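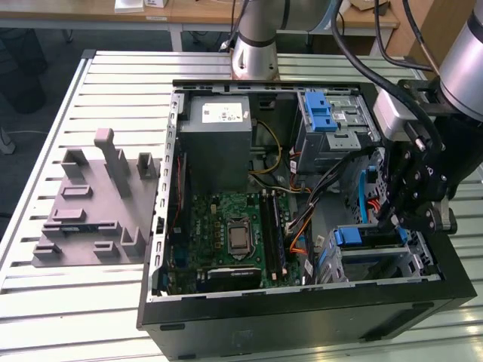

拆机台来了以后

我在 Jokport 的拆解车间工作，公司收旧的台式电脑，把能用的零件取出来，测试，再卖出去。中文是我成年以后学的，写得慢，请大家原谅我的句子有时候太直。我想用中文写这篇，因为车间里一半的同事读中文，他们问过我几次，你到底怎么看那两条机械臂。

先说以前的工作。一台机箱放在桌上，侧板打开，人站着，低头，左手扶住硬盘架，右手找卡扣。旧机箱每个牌子都不一样，有的拉，有的按，有的要先按再拉。做得熟的人不用看，手指自己知道。我们四月份一共拆了九百多台，我的右手拇指到了晚上是麻的。

现在机箱还是侧着躺在台上，里面朝上，主板、内存、电源都看得见。台面是铝型材的，一条一条的槽，左边固定着一块灰色的 3D 打印板，上面有高高低低的柱子和挡块。硬盘架那边由夹爪下去，手指朝下。人不再弯腰做这一步。

我负责的是前面和后面。前面，我把侧板取下来，看有没有螺丝生锈，有没有线挡在硬盘前面。很多旧电脑的线是乱的，黄的黑的从电源垂下来，硬盘旁边还有数据线。如果一根线横在夹爪要走的路上，我先把它拨开。后面，我检查取出来的东西，贴标签，写进系统。系统叫 Fastier，名字的意思是更快，可是它的登记页面一共要填两次序列号，我已经写信提过意见，还没有回答。

刚开始的几个星期，大家的心情不太好。公司开会的时候说，没有人会因为这个离开。这句话是真的，到今天没有人离开。但是会上没有说的是，工作的内容换了，而工作的名字没有换。我的工作证上还写“拆解员”，可是我一天里真正拆的时间很少，更多的时间是看、准备、判断。我花了一段时间才承认，这是另外一种工作，也需要另外一种累。以前是手累，现在是眼睛和注意力累。

Vesela Krasniqi 是我们组里做得最久的，她对这件事的看法和我不同。她觉得手上的本事如果不用，两年就会忘记。她自己每天下午留几台机箱，不送到台上，用手拆完。组长开始不同意，后来同意了，因为有一些机箱变形得厉害，本来也应该由人来做。我现在也跟她一起拆这几台。她教我听卡扣的声音，松开的和快要断的，声音是不一样的。我以前做了那么久，没有注意过。

另外一个变化是说话。以前六个人围着长桌，手在动，嘴也在动，谁家的孩子考试，哪里的鱼便宜，都在桌上说。现在每个人的位置隔得远，要走过去才能说话。我不知道这个该怎么写进给公司的反馈表，表上只有“安全”“效率”“设备”三栏。最后我写在“设备”下面：希望休息室换一张大一点的桌子。

关于钱，有人在留言里问过，我也回答一下。我的基本工资没有变，每个月多了 271 的技能补贴，条件是通过操作培训。培训在 Sestov 的分厂，早上七点半开始，讲的是怎样停机，怎样在停机以后确认真的停了，还有怎样改夹具的位置。最后一项我最喜欢。那块灰色的板子可以改，挡块的高度不合适，我们可以画一个草图交上去。我画过一个，画得不好看，尺寸是对的。

也有我不满意的地方。目标数量提高了，今年全厂的计划是 3970 台，计划是在办公室里定的，定的时候没有问台边的人。机械臂不需要休息，准备机箱的人需要。如果前面的准备赶不上，后面再快也没有用，剩下的只是一个人在着急。我把这个意见在会上说了，说得有点结巴，组长记下来了，答应下个月重新算准备的时间。

我的朋友 Lục 在别的城市做一样的工作，他们那里还全部用手。他问我，如果可以选，要不要回到以前。我想了两天才回他的信息。弯腰的那一步我不想要回来，长桌我想要回来。

下次我想写标签的问题，旧硬盘上的标签怎样取下来不留胶。有同事如果有好办法，请写在下面，写越南语或者英语也可以，我会慢慢读。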